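Print this page
E-mail this review

Puvier 5-Drawer Countertop Unit — six months in the kitchen
Reviewed by Leonor Veloso

Quick one, dinner's on. Bought this in November after the old bread box finally lost its lid. Puvier, white plastic, five drawers, goes on the counter or on a low shelf. $126 with delivery. Yes, for plastic. I know.

What I wanted: somewhere for bread, tea, onions, lunch stuff, and the kids' junk that used to live on the windowsill. What I got: mostly that. Four stars if you're asking, three and a half on a bad morning.

Setup. Comes in one box, drawers stacked inside the shell with cardboard between. Runners are already in. You push on the feet, slide in the drawers, done in eight minutes, and I was on the phone for most of it. Instruction sheet is one page, drawings only, and the drawing for the feet is upside down. Feet go in with the flat part out. If they wobble you have them the wrong way round.

Drawers. Smooth, shallow, decent width. A regular sandwich loaf fits lying down if you squash the bag a bit. A round loaf does not. A baguette, forget it. Top drawer is bread, second is tea and coffee filters, third is onions and garlic (mistake, see below), fourth is lunch boxes and lids, bottom one the kids took over. Play food, mostly. Toy bread, toy eggs, a real spoon now and then.
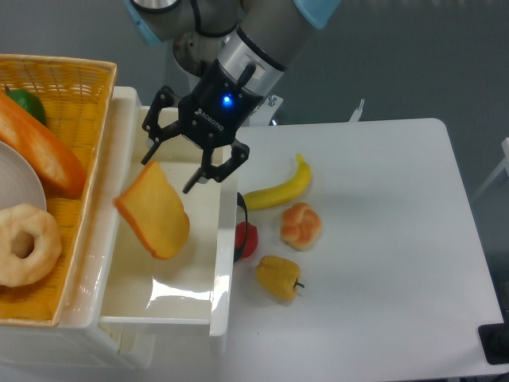
Does bread keep as well in it as in a proper bread box? A day less, in my kitchen. There's no seal at the front and no vent at the back, so a crusty loaf goes soft by the next afternoon and a soft loaf is fine in its bag till day three or so.

I tried a paper towel under the loaf. Helped some. Tried leaving the drawer open an inch at night. Helped more, but then the cat. Sliced bread in its own bag is really what this is good for, and if you bake your own I'd keep a cotton bag on a hook and use the drawer for something else.

The onions. Don't. Plastic holds smell, everybody says so and I did it anyway. By January drawer three smelled like a hot dog stand and the tea above it was picking it up. Washed it with dish soap, then baking soda, then left it out on the porch for a weekend. Mostly gone now. The onions are back in the wire basket where they should of stayed.

Cleaning is the best part. Drawers lift right out — tilt up and pull — and go in the sink. Crumbs wipe off with a damp cloth, no corners to dig at. I don't put them in the dishwasher, the sheet says top rack only and they don't fit my top rack. The shell is harder, you need a long brush for the back, and flour gets into the runners. Old toothbrush, dry.

Scratches. It's a shiny finish and it shows everything. Mine had marks inside by Christmas from jar lids. Doesn't bother me, might bother you. Turmeric stains too. Sun took most of it out.

Stops. Weak spot. There's a small bump at the end of each runner that's meant to keep the drawer from coming all the way out, and a kid pulling hard goes right past it. Bottom drawer has been on the floor more times than I'd like. No cracks so far, I'll give it that. I'd pay extra for a real stop.

Customer service: one foot split in February. Wrote to Puvier, got a reply from a Lev Derkach in two days, new set of feet came the week after, no charge and no arguing. He asked for the number molded on the back of the shell. It's under the top lip, you'll need a flashlight.

Compared with: my sister has the Troletti, four drawers, bamboo front, almost $382 when she bought it. Prettier by a mile. Drawers are deeper and it keeps a crusty loaf properly becuase there are vent holes all along the back. But it swelled in her summer kitchen and now drawer two sticks, and you can't soak it. I looked at the Petent as well, in the store only. Cheaper, thinner, rattled when I opened it. Put it back.

Price: high for what it is. It goes on sale, I've seen it drop twice since I bought mine, so wait if you can.

Would I buy again: for a kitchen with kids and packaged bread, yes. For bakers, no. For onions, see above.

Pros: easy to wash, quick setup, feet replaced free
Cons: weak stops, holds smells, scratches, no vent

Print this page
E-mail this review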